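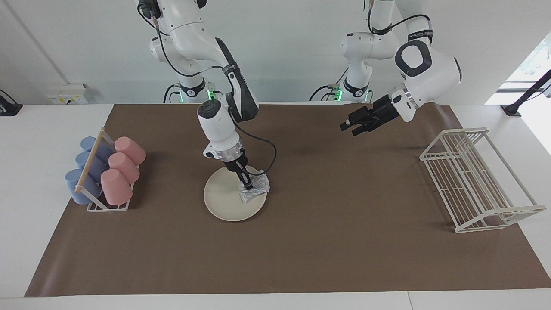

Cream plate on the brown paper mat, with the white cup rack at left.

Vestau Round Plate, cream
by Drostalix Tableware

A plain plate for every day. It has one quiet color and a rim that is slightly raised, so crumbs and a little sauce stay where they should. We sell it since March to homes, small cafes and office kitchens, and many customers come back for a second set.

Weight: 600 g
Color: cream
Dishwasher: yes
Microwave: yes, up to 900 W
Sold in: boxes of 10

Please do not put the plate directly on a flame or under the grill. Small differences in the color between two boxes are normal – if you need many plates for one room, please order them together.

Table mat
The brown paper mat is sold separately, in packs of 100 sheets. It is large and covers most of a small work table. Change the sheet when it becomes dirty. It can go with your waste paper if there is no grease on it.

Delivery
Orders leave our Drastgate warehouse in two working days. For broken pieces, write to us with your order number and we send a new plate – you do not need to return the old one.

Page updated 2025-01-02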